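Records workstation, visitation log rebuild, Juswood Detention Center
Notebook entry, April, started 09:45 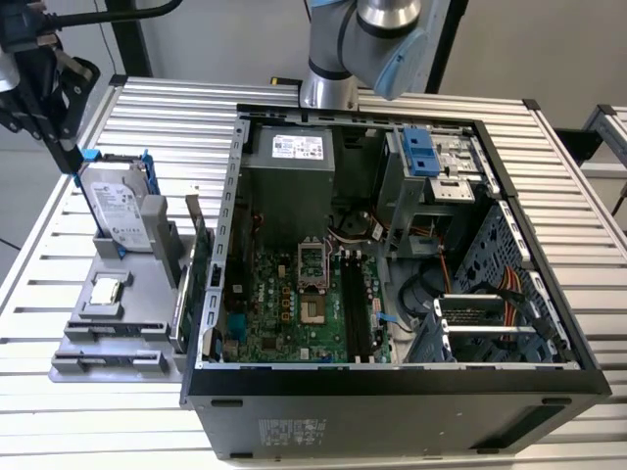

Purpose of this work is to recover the visitation and cell-check log for housing unit Ridgeway ahead of the inspection. The export from Zemer covers 943 entries. The paper sheets for the same period give 38 more. Rizal Tjoa matched them by officer initials and time of round; most of the missing ones fall on the night shift. Hardware is a separate job: tower on its side on the bench, side panel off, CPU socket open with the lever up and no processor in it, power supply still in the case. No work on the log depends on it, as the export was taken from the server copy.

Method. Sorted by unit, then by time. A round counts as late if the gap from the previous one is over 45 minutes. Entries with identical times for two tiers were flagged and left in. Flagged so far: 288. Many look like batch entry at end of shift, but the export does not keep the time of typing, only the time claimed.

Ieuan Prothero wants the suicide-watch checks pulled into their own table. Agreed. They run on a shorter interval and the late test above is wrong for them.

Open items:
Ask Wekulham for the audit table with typing times.
Scan the 38 paper sheets, both sides.
Rerun the late count without the watch cells.
Gap field is blank on the first round after midnight. Fix before rerun.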